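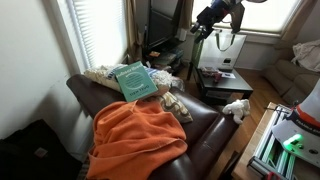
By the Herora Community Desk, Staff Writer

The Barbier Street library will stay open through the holidays this winter, and folks in Herora could hardly be happier about it. The branch usually locks up for two weeks at the end of the year, but a gift from the Clurkau Fund will cover heat and staff, with doors open until 8 p.m. on most evenings.

Regulars had been asking for this since July, when a petition with 258 names (a lot for a town our size!) landed on the front desk and got everybody talking.

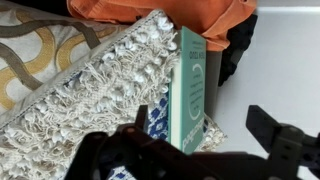

The library is also bringing back its winter reading club, which anyone over 16 can join for free, and the first 50 people to sign up will get a tote bag from Grukumska Books next door. Members pick their own titles and read wherever they like, and if your idea of a good evening is a book and a shaggy white rug at home, that counts just as much as an hour in the reading room. Sign-up sheets are at the front desk, and there is usually a pot of coffee going beside them.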